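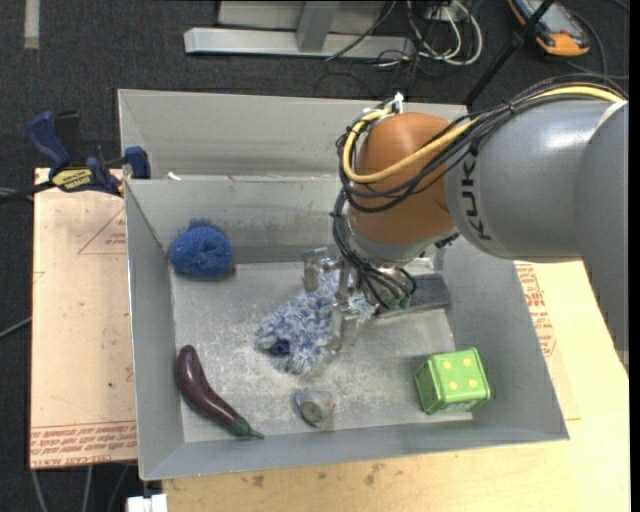

Grasp Data Operators (part-time and full-time), Balaskas Picking Project

Manard is hiring operators to collect grasping examples at our Gurnemia site. The examples are used to train the picking system we are developing under the name Balaskas. No background in robotics is needed. We train everyone who starts.

What the project is

Balaskas learns to pick mixed items out of a bin from recorded attempts, good and bad. We need many attempts on many kinds of objects: soft, stiff, shiny, see-through, long, round, flat. Our object library has 411 items in it and is still growing. Most are household and kitchen goods, toys, cleaning supplies and small boxes. The first collection round gave us more than 2,000 labeled attempts. They lean too heavily toward boxes, and the next round is meant to fix that, with a lot more time spent on fabric, mesh and items with odd shapes.

What you will do

You will work at one of the bin stations, one operator to a station. A normal shift goes like this:

Pick up the object list for the session and pull the items from the shelves.
Place the items in the bin following the layout sheet. Some sheets give exact positions, others just say to drop the items in.
Clear the cell, start the run from the operator desk and watch it. Stop it if something jams, tears or ends up under the gripper in a way the sheet does not allow.
Label each attempt: held, slipped, missed, two items at once, or other. If you choose other, write a sentence on what you saw.
Reset the bin between runs and swap items out as the sheet says.
Put worn or broken items in the return tote and log the item number.

A small part of the job is guiding the arm by hand to record demonstrations. You will do this only after you have passed the second part of the training, and always with a cell technician present.

Labels matter more to us than speed. There is no quota per shift. We check a sample of everyone's labels each week and go over the differences together. The label guide gets changed when two people read the same rule two ways, so expect it to be revised during your first weeks.

What we ask for

You are 18 or older and allowed to work where the site is.
You can stand for up to two hours at a time and lift 25 pounds.
You can read written instructions in English and write short, clear notes.
You are comfortable using a computer for basic data entry.
You can stay focused on repetitive work. The runs look a lot alike after a while, and the unusual ones are the ones we most need labeled correctly.

Useful but not required: warehouse or lab work, quality inspection, any kind of data labeling, experience around industrial machinery.

Hours and pay

Shifts are four or eight hours. Part-time operators work at least three shifts a week. Positions run through the end of June, and some will be extended into the next round. Pay is hourly and the same for all new operators. The rate is given in the information sheet we send after you apply. Training hours are paid at the full rate. Each session includes a ten-minute break every hour away from the screen.

Safety

You will complete a half-day safety course before entering the cell area. Closed-toe shoes are required. Long hair must be tied back, and loose sleeves, lanyards and rings are not allowed at the stations. No one reaches into a bin while a run is active. An operator who breaks this rule is taken off the stations and has to repeat the course.

Recording and privacy

The stations are recorded by fixed cameras during every session. The cameras are aimed at the bins, but your hands and arms will be in the recordings when you load or reset. Recordings are kept with the project data. You will get a consent form with your offer and can ask questions about it before you sign.

How to apply

Fill in the form on the Manard careers page and choose Gurnemia, Bin Operator. Tell us which hours you can work and when you could start. A resume is welcome but you can leave it out. In place of a cover letter, answer the two short questions on the form. One asks you to sort a few written grasp outcomes into our label categories.

Applications are open until February 1, 2021. If we invite you in, plan on 45 minutes at the site, including a short loading and labeling task. We reply to every applicant.

Manard also has openings for cell technicians on the Darkura line. Those are posted separately and require prior experience with industrial arms.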